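Looking after denim: washing, drying and putting away
Updated 2024-03-12

Most jeans wear out in the wash long before they wear out on the leg. The tips below come from the laundry pages of the Drolletside household notes, with a few changes made this March.

Before washing
Empty the pockets, including the small coin pocket. Close the zip and fasten the button, then turn the jeans inside out. The fading then happens on the side that doesn't show. A mud mark should be left to dry and brushed off with a stiff nailbrush. Grease needs a drop of washing-up liquid worked in with a finger and left for a while before the jeans go in the machine.

New dark jeans go in on their own for the first 2 washes. After that they can join other dark things, but keep them away from towels, which shed.

In the machine
30 degrees is enough for ordinary wear. Use liquid detergent, as powder can leave pale streaks along the seams if the drum is full. No fabric softener on anything with stretch in it. Leave room in the drum: 3 pairs of adult jeans is plenty for a medium machine. A slower spin leaves fewer hard creases but means a longer wait on the line.

Drying
Give each pair a good shake and pull the side seams straight while the cloth is damp. Peg them by the hems with the waist hanging down. The weight of the waistband pulls out most of the creases in the legs, and you may not need the iron at all. Pull the pockets out or they will still be damp when the rest is done. Keep dark pairs out of strong sun.

If the waistband has gone tight, do up the button and ease the band sideways with both hands while it is damp. Do not pull on the belt loops.

Folding
Do the folding on a bed or a table, where there is room to lay the legs out flat.
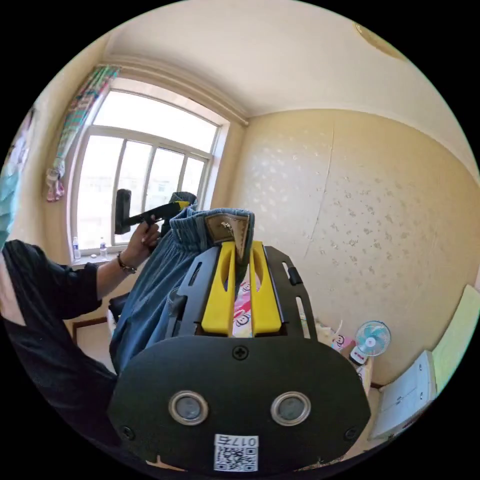 Fold one leg over the other with the back pockets outwards, and smooth from the waist down to the hem. Tuck in the point at the seat so that the edge is straight. Bring the hems up to just below the waistband, then fold in half again, or in thirds for a shallow drawer. Heavy pairs go at the bottom of the pile.

Jeans that are to be stored for months should be washed and completely dry first. A cotton bag is better than a plastic one.

Small repairs
Mend a thin patch before it becomes a hole. Iron a piece of old denim flat, pin it behind the worn place and stitch back and forth in matching thread. Use a proper jeans needle, size 100 for thick seams.

Next page: getting candle wax out of a tablecloth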